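Atley Community Workroom – progress report to the Ludach Fund
19 December 2020
Prepared by Carmela Nieto

Work since the last report

The lease on the ground-floor room is signed and we moved in at the start of the month. Painting of the ceiling was finished before the furniture arrived. We left the brick on the back wall as it was, which saved the 800 set aside in the budget for plastering. Charoen Nilsuwan has asked that this be moved to the heating line, and we would like your approval for that.

Lighting and air conditioning were both signed off by the landlord's electrician. The quote from Unasow for the light fixtures was 371 and the final bill was 363.

Furniture

Most of the furniture came secondhand from the Thepsuriya office when it closed. Three chairs had broken casters and went back. We still need a second worktable and a coat rack – both are on order.

The shelving is up against the back wall and is being filled as supplies come in. Labels for the shelves have not been printed yet. The seating area is set up with cushions and a small side table, and the display is in place for group sessions.
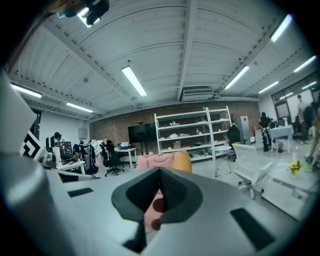
The main room, looking toward the brick wall and shelving.

Still to do

The storage closet needs a lock before we can keep tools in it overnight. The sign for the street door is waiting on the landlord's approval of the size. Charoen is writing the booking rules and will send you a draft with the January budget sheet.

We have not needed the reserve so far and do not expect to draw on it before the next report.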